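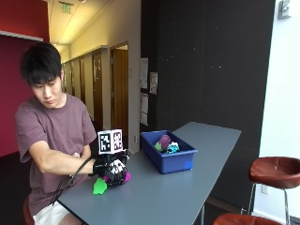

Glove on, marker cube up top, blue bin at the far end of the table.

Stop Buying the Arm First

By Rowena Fajardo
March 31, 2020

14 comments | 5 shares

Every few weeks somebody joins our shared workshop and tells me they're going to build a robot that picks up their kid's toys. I love these people! I was one of them. And every one of them opens with the same question, which is what arm to get.

My answer has become kind of annoying, I'm told. Don't get an arm. Make a glove.

I spent my first $300 on servos and brackets, and what I had at the end of September was a very nice-looking arm that could wave. It couldn't pick up a sock. I didn't know how to tell it to pick up a sock, and (this is the embarrassing part) I couldn't have told a person either. Try it. Try explaining to someone over the phone exactly how your fingers close around a stuffed animal. You'll get as far as "well, you sort of squish it" and then you're done.

A glove skips that whole conversation. You put it on, you grab the thing, and the sensors write down what your fingers did. Stick a cube with printed square markers on top, point a fixed camera at the table, and now you know where the hand was too. The printed markers cost you paper and ink. Everything on our cart is soft stuff, a plush eggplant and some other squashy toys, because soft toys are forgiving to handle and horrible to describe in code, so they're perfect.

Ciarán Egan, who has the bench across from mine and has built far more working machines than I have, thinks I've got this backward. His argument is that a human hand is a bad teacher for a two-finger claw. You record all that lovely finger curl and then you've got a claw that can't curl. He wants people to get the hardware moving early, find out what it's bad at, and collect examples on the real machine. He calls my folder of recordings "Rowena's home movies."

He has a point about the claw. Some of what I record is going to get thrown out, and matching a hand to a gripper is a real headache that I haven't solved. But I still say he's forgetting what it was like to be new. A beginner with an arm spends months on wiring and stripped gears and never once thinks about grabbing. A beginner with a glove is thinking about grabbing on day one. Do 100 pickups in an evening and you start noticing things, like how much you lean on the table, or that you go in with your thumb wide when the toy is lumpy.

Also it's boring, and I mean that as a recommendation. Sit at a table and move a toy to a bin for an hour. If you hate that, you're going to hate this hobby, and you found out before you bought the motors.

One practical thing, leave yourself more cable than you think. My first glove cable was so short I was basically tied to the laptop.

I'll buy another arm eventually. Ciarán has already offered to help me pick one, and he was pretty smug about it.

We use cookies to remember your settings and count visits. Accept | Manage

Related
Fandthorpe: a year in a shared workshop
Printing markers that don't curl
Nida and the case for slow motors
5 cheap bins, compared
Levchenko's gripper notes, revisited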